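## About Hattar

Hattar is a bookkeeping school in Horkdale. We teach evening classes to people who run small shops, and we don't think much of most business education, including some of what we used to sell.

When we opened, our brochure promised that 2 evenings a week would "transform" your accounts. It didn't transform anyone's. People learned to reconcile a bank statement and went home. We have dropped the word. 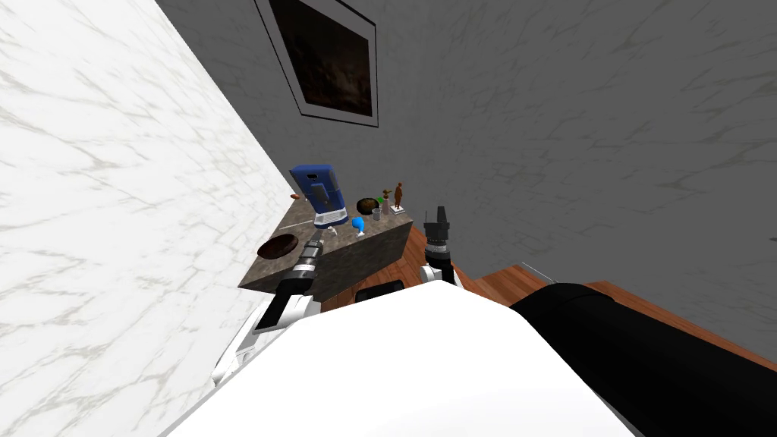
Dalal Obeidat wrote to us that a bank statement was all she ever wanted to understand, and that the rest of the course could have been mailed to her. She had a point, so the basic class is now sold separately for $300.

The full course costs $2000 and covers payroll, sales tax and inventory. Groups are capped at 20. We doubt you need it if you have no employees, and we will say so on the phone. 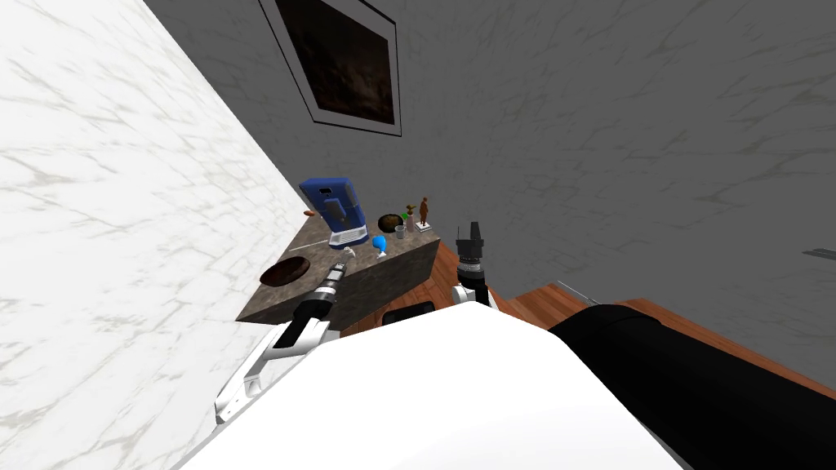
We don't hand out certificates. We have yet to meet a bank that asked for one. Students work in Lostik, a ledger program we find clumsy but hard to break, and they bring their own receipts.

Leokadia Chmielewska teaches payroll. The next full course starts in June. Call before you pay, and have last year's tax return with you.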